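The flat-pack wardrobe has a lot to answer for, but my real quarrel is with the storage industry that grew up behind it. Wadholm sent me a catalogue in September, 126 pages of boxes designed to hold smaller boxes. I read all of it, which shows how well they know me.

The theory is that you own too much, and the cure is to buy something to put it in. I have bought the cure several times. Last year it was the Jatska, a set of 23 dividers for a drawer I'd been using perfectly well as a pile. Finding a rubber band now takes longer than it did, though I'm told it is a calmer experience. 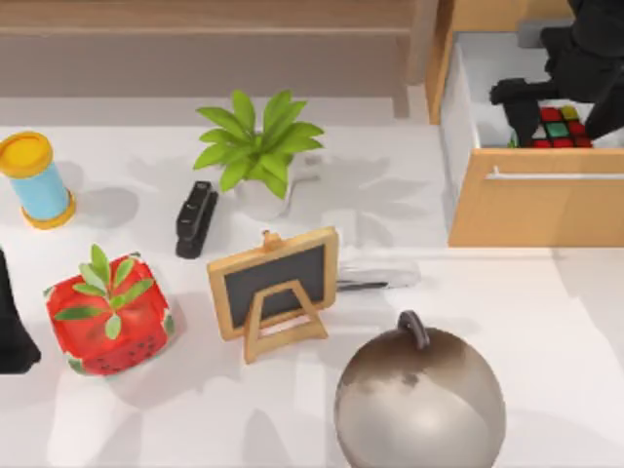 My neighbour Shamim Qureshi has gone the other way and keeps everything in the garage in old fruit cartons, unlabelled. Ask him for a tap washer and he'll have it in your hand before you've finished explaining which tap. I labelled 40 jars one Saturday and still had to go to the hardware store for a washer.

What bothers me is the moralizing. Somewhere along the way a tidy cupboard became evidence of good character, and a messy one a cry for help - usually answered by a person with a podcast.

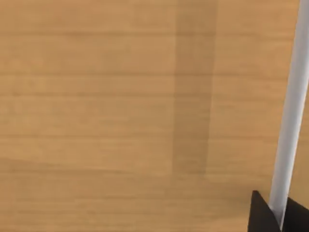

I'd settle for fewer hiding places and one decent table. It wouldn't need a colour named after a Nordic mood. Plain light brown wood would do, with the grain running straight across it and no knots to argue over. I'd put the mail on it, and the keys, and in due course everything else I own. Then I suppose I'd look up what Wadholm wants for a tray.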